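Module 4: Sorting Mixed Household Goods
Course handout, Dostton Centre for Reuse and Household Studies

Purpose of the session

Students are introduced to the sorting of mixed goods as they reach a reuse centre. Donated items seldom come in by type. Cleaning tools, toys and small plastic parts are commonly placed together in one bin, and the first duty of the sorter is to recognise each item and assign it to a group before any decision on condition is made.
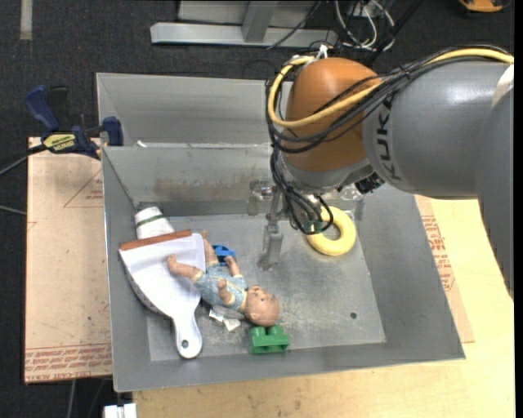
Text: Itzel Camacho. Revised by Ewan McPhee, 2/12/18

4.1 Grouping by use

The bin holds a white dustpan, a baby doll, a green toy block, a yellow ring and a white cylindrical item. The dustpan belongs to Group A (cleaning). The doll and the block belong to Group C (play). The remaining two should be entered as "use not known" until they have been taken out and examined. A sorter must not assign a group on the strength of colour or outline alone.

Small items require particular care. The blue plastic object behind the doll is easily missed, and a part left in the bin may be separated from the article to which it belongs. The bottom of every bin is to be checked before the bin is returned to the rack.

4.2 Grouping by handling

Items with a handle or a hanging hole, such as the dustpan, are stored on hooks. Flat items are stacked. Dolls and other figures are placed singly in a Janssen tray, face upwards, and are not to be stacked.

4.3 Recording

Each item is entered on Form 67 with its group, its storage place and the initials of the sorter. Entries marked "use not known" are passed to Wiebke Reuter at the end of the session.

Written task

Draw up a sorting plan for a mixed bin of your own choosing. State the groups used and explain how doubtful items would be treated. The plan should not exceed 690 words and is to be handed to Reinaldo Rocha before the August practical.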